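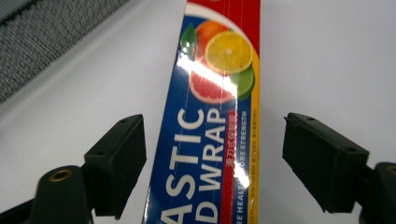 Household Handling Still a Challenge for Machines, Istov Trial Finds

25 September 2025
By the Cavholm Business Desk

Machines can now manage a number of simple kitchen and stockroom chores, but they remain slower and less dependable than staff, according to results released Thursday by automation firm Istov.

The company began the trial in April with the retailer Csizmadia, which supplied packaged goods from its store in Irow. Nine chores were tested, among them shelving boxed items, clearing a counter and putting away a long carton of plastic food wrap. Each chore was attempted 40 times.

Four of the nine met the standard the two companies had set in advance. Cartons with firm sides gave the best results. Glossy packaging caused repeated difficulty under store lighting — glare can hide the edges a machine relies on to judge where to close its grip. Folding cloth bags and tearing off a sheet of wrap were not completed to standard.

Istov said the findings do not support use in private homes at this time. Shop-floor work after closing hours is considered a nearer prospect, and Csizmadia has agreed to host a second trial lasting eight weeks. Store staffing will not change during that period, the retailer said.

A full report will be made available at the Irow public library.

This site uses cookies to improve your visit. By continuing to browse, you accept our cookie policy.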